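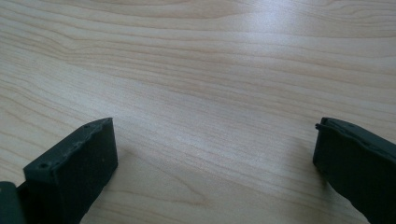
3 min read

Pre-session checklist for the hand-held grippers, with my comments

Hi all! Berenice Xolalpa asked me to write down what I look at before anybody starts showing the arm a task by hand, so this is the Quartey bench list, typed up properly at last, with whatever I wanted to grumble about under each line. It covers the hand-held tool only. The remote-control station has its own sheet and Rocío Carrillo keeps that one.

Mark each line OK, WATCH or STOP. A STOP means you don't record until it's fixed, even if there's a line of people waiting for the bench.

1. Table cleared and wiped – OK
Bare wood before the first demonstration, please. Crumbs, tape and stray screws all end up in the demos, and then somebody at Kikano has to go hunting for why the arm keeps reaching at a bit of tape. I use a dry cloth and go over it twice.

2. Glare on the tabletop – WATCH
The finish is smooth and a bit glossy, so the far side goes pale under the lights and the grain washes out. I don't mind it for big objects. For anything white or clear I would bring the task closer to you, into the evenly lit part. I've asked for a matte mat (in July, so I'm still hopeful).

3. Fingers open all the way – OK
Squeeze and let go ten times, slowly, then ten times fast. You're feeling for a hitch on the way back out. If one finger lags, check for grit at the pivot before you blame the spring. I did it the other way around once and lost a whole afternoon.

4. Screws in the finger tops – OK
Check them with the short driver, snug and no more. These go into plastic and they will strip if you lean on them! If a hole is empty, compare with the build sheet before you go looking for a screw, as some are meant to be left open.

5. Floor and cables – WATCH

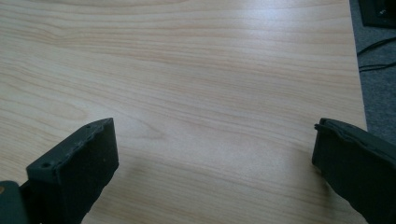
People doing demonstrations look at their hands and never at their feet, and they back up without warning when a grasp goes wrong. I want every cable near the bench either taped flat or run along the wall, and I'd like us to stop saying we'll do it after lunch. Walk the full circle of the table yourself before you sign this line. If your shoe touches a cable, it's a STOP.

6. Table edge – OK
Keep tasks a good hand's width in from the edge. Cups go over more often than you'd think, and a demonstrator who lunges to catch one is the person most likely to get hurt in that room.

7. Finger pads – WATCH 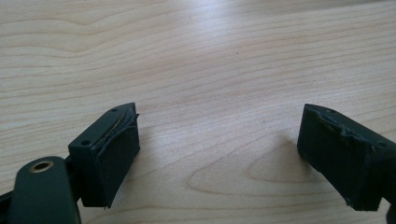 Run a fingertip along the top edge of each pad with the tool switched off. A little fuzz is fine and I let it go. Lifting along the seam is a WATCH, and you write down which side. Any piece that's loose enough to pull away with two fingers is a STOP, and please don't pull it! Snip hanging threads with the small scissors. Our rule is new pads after 50 sessions or at the first STOP, whichever comes first, and always both sides together. One new pad and one old one grip differently, and the demos from that day won't match the rest. I'm ordering a fresh set from Jillbridge this week and I'd like these changed before the next long run.

8. Linkage and bushings – OK
Move each arm by hand and listen. No oil on the bushings unless I've said so – it creeps onto the pads.

9. Demonstrator's hands and sleeves – OK
Rings off, long sleeves rolled, hair tied back. Take a break every 40 minutes. I know it feels silly when you're on a roll, but tired wrists make sloppy demonstrations and the arm will copy every wobble you give it.

10. Test recording – OK
One short pick and place, played back in Stisora before you start for real. Check that the finger opening follows your hand all the way through and that nothing freezes.

Result: fine to go on with short tasks once line 5 has been walked and signed. Pads to be changed, both sides. Signed copies go in the blue folder by the door, and this one is sheet 51.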